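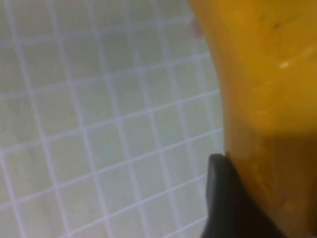
From: Embla Hedlund
To: Prestham Allotment Growers list
Subject: Re: Water pressure on the lower plots

Mirsad,

Thanks for writing this up. I have been on plot 61 for 11 years and the pressure has dropped a little each summer, so I don't think it is only the new taps. Some answers below your points.

Mirsad Bošković wrote:
> The standpipe by the Darkell gate now takes most of an evening to
> fill one of the blue barrels. In June it was much quicker. Two people
> have told me the pipe is leaking under the path, but I walked it this
> morning and the ground was dry all the way down to the shed.
>
> Before we ask for money to dig anything up, could somebody tell me
> where the pipe runs? The plan on the shed wall shows it on the left
> of the path and the stopcock is clearly on the right.

The plan is wrong. It was drawn before the path was moved. The pipe comes in at the road, goes under the compost bays, and crosses to the right side just above Vilgot's plot. From there it follows the hedge. There is a second stopcock near the crossing, under a square iron lid that is usually covered with leaves and soil. I would check that one first. It was closed halfway for a repair a few years back and I am not sure it was ever opened fully again. You need the long key, and Oda has it.

> I also think we should agree on watering times. If the top plots
> water before 8 and the bottom plots after 6, both ends would get
> something.

I'm in favor, but the people with jobs in Dahlgren leave early and get back late, and most of them are at the top end. Could it go by odd and even plot numbers and swap every month? Ebbe Hovland did it that way at the Grillow site and he says the arguments stopped after the first few weeks. He is still on this list, so he can correct me if I have that wrong.

Two other things while we are on water.

The sprinkler left running on the strip behind the shed should come off the shared line. I turned it off twice last week. The rules allow a hose held in the hand and cans, and that strip is grass anyway.

Second, the rain tanks. We have 4 of them and only one is connected to a gutter. The shed roof would fill another one easily. I have a downpipe and two brackets at home, left over from my garage, and the site can have them. What I don't have is a ladder that reaches. If anyone can bring one I can do the job in an afternoon, preferably before the fall rain starts. The tanks need draining again by December or the valves will crack like they did last time – the replacement valves are a different thread and we only have one spare.

Mirsad, if you want to look at the stopcock together I am on the plot most evenings from 7. Bring gloves, the lid has a sharp edge.

Embla
plot 61

P.S. Vilgot, your bean netting has blown into my currants again. I rolled it up and left it on your bench.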